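From: Rimantas Lapiņa
To: members list
Subject: Re: Old desktops, wipe or strip?

Glenys Tipoki wrote:
> We have nine towers from the Luik office to get rid of. Do I need
> to take the drives out, or is a wipe enough? Bodero say they
> collect from the door but want a list first.

Glenys,

A wipe is enough if the drive still works and you keep the log. If it won't spin up, take it out and put it in the box for shredding. Bodero charged us for seven drives in June and the certificate came by email.

They want the maker, the model and whether memory is fitted. Side panels can stay off if you have lost the screws. 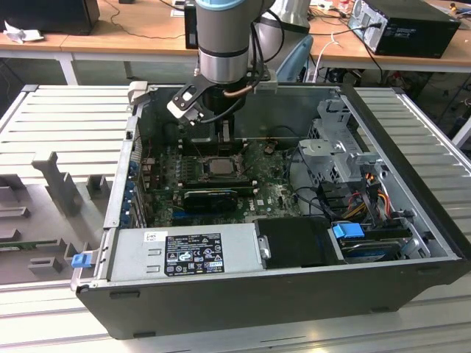

1. Before collection

Lay each case on its side and take out any cards you want to keep. Check the disc tray, as we had a payroll CD left in one. Peel off the asset labels and send me the numbers so I can close them on the register.

2. Weight

The van limit is 600 kg, so nine towers are no trouble. Monitors go separately. Kaja Rätsep has the form for those.

3. Reuse

Aigars asked about giving two to the school. Fine by me, but they need a fresh install and a new power lead each. I have spare leads in the cupboard at Tarkitz.

Rimantas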